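에스트우드 공유식당 식기 반납·분리배출 담당 파트타임 직원 모집

에스트우드(Estwood) 2층 공유식당에서 점심시간 이후 테이블 정리를 맡아 주실 분을 찾습니다. 식사가 끝난 자리에서 그릇은 쟁반에 모으고, 쓰레기는 테이블 옆 통에 넣고, 상판을 닦는 일입니다. 조리 업무는 없습니다.
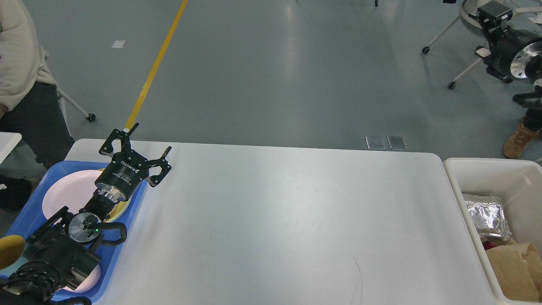

글 맹도윤(Do-yoon Maeng) | 운영지원팀 | 등록 2024-11-26

모집 인원: 두 명
근무 요일: 월요일~금요일 중 주 3일 이상
근무 시간: 오전 11시 30분~오후 3시 30분
계약 기간: 시작일부터 3월 말까지, 협의 후 연장 가능
근무 장소: 에스트우드 2층 공유식당 및 세척실

공유식당은 같은 건물에 입주한 호넬(Honel)과 베나르(Besnard) 직원이 함께 씁니다. 좌석은 273석이고 한 주에 나가는 식사는 1,939식입니다. 점심 뒤 한 시간 동안 반납이 몰리므로 이 시간대에는 두 사람이 구역을 나누어 일합니다.

하는 일
접시와 그릇을 파란색 쟁반에 모아 세척실로 옮깁니다. 큰 접시를 먼저 놓고 작은 그릇은 가장자리에 둡니다. 한 쟁반에 너무 높이 쌓지 않습니다.
은박 포장, 종이컵, 구겨진 갈색 종이처럼 테이블에 남은 것은 흰색 플라스틱 통에 버립니다. 음식물이 남아 있으면 음식물 수거함에 먼저 비웁니다.
흰색 테이블 상판을 닦습니다. 긁힌 자국은 지워지지 않으니 수세미로 문지르지 마십시오.
통이 3분의 2 정도 차면 비웁니다. 분류는 세척실 뒤쪽 수거장에서 합니다.
마감 전에 의자를 제자리에 넣고 바닥의 노란 선 위에 물건이 놓여 있지 않은지 확인합니다. 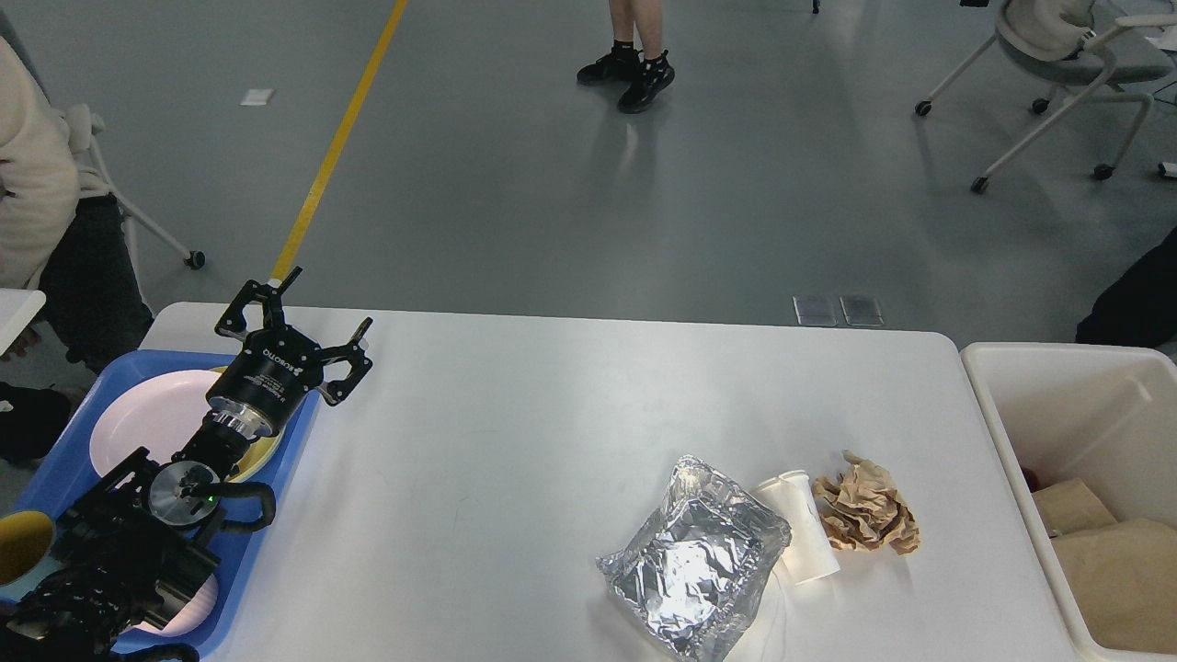

종이컵을 통에 바로 넣는지, 따로 겹쳐서 모으는지 궁금하다고 서하 님이 문의하셨습니다. 전에 일하던 곳에서는 컵만 따로 모았다고 합니다. 저희는 테이블에서는 구분하지 않고 한 통에 넣은 다음 수거장에서 컵, 종이, 은박 포장을 나눕니다. 수거장 분류도 근무 시간에 포함됩니다.

지원 자격
만 18세 이상이며 네 시간 동안 서서 일할 수 있는 분이면 됩니다. 경력은 보지 않습니다. 그릇이 담긴 쟁반을 들고 옮기는 일이 많으니 손목이나 허리가 불편한 분은 지원서에 적어 주십시오. 카트 위주의 구역으로 배정할 수 있습니다.

급여와 제공 사항
시급은 면접 때 안내하며 매월 10일에 지급합니다. 근무일에는 점심 식사를 제공합니다. 교통비로 하루 3,345원을 따로 드립니다. 앞치마와 장갑은 지급하고, 신발은 바닥이 미끄럽지 않은 운동화를 각자 준비합니다. 사물함은 세척실 입구에 있습니다. 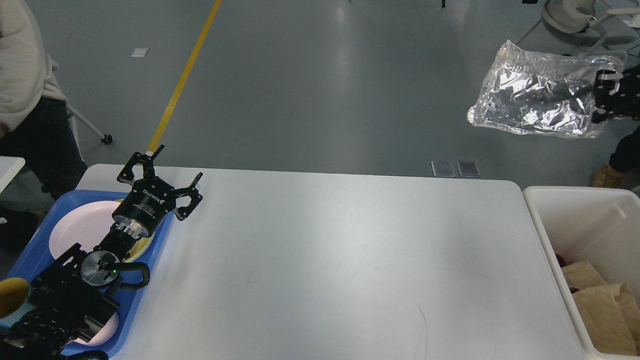
2층 공유식당 테이블과 식기 쟁반, 쓰레기통

지원 방법
관리 시스템 그라세로(Grasero)의 채용 게시판에서 지원서를 작성합니다. 이름, 연락처, 가능한 요일, 시작할 수 있는 날짜를 적어 주십시오. 자기소개는 공백 포함 900자 이내이며 비워 두어도 됩니다. 사진은 받지 않습니다.

서류 확인 후 일주일 안에 문자로 연락드립니다. 면접은 식당에서 20분 정도 진행하고, 이어서 테이블 한 곳을 직접 정리해 봅니다. 편한 복장으로 오시면 됩니다. 첫 이틀은 기존 직원과 함께 일하며 이 기간에도 급여는 같습니다.

보건증은 근무 시작 전까지 제출해야 합니다. 발급 비용은 영수증을 내면 첫 급여와 함께 드립니다. 두 명이 모두 정해지면 공고를 내립니다.

문의: 에스트우드 운영지원팀 맹도윤, 그라세로 쪽지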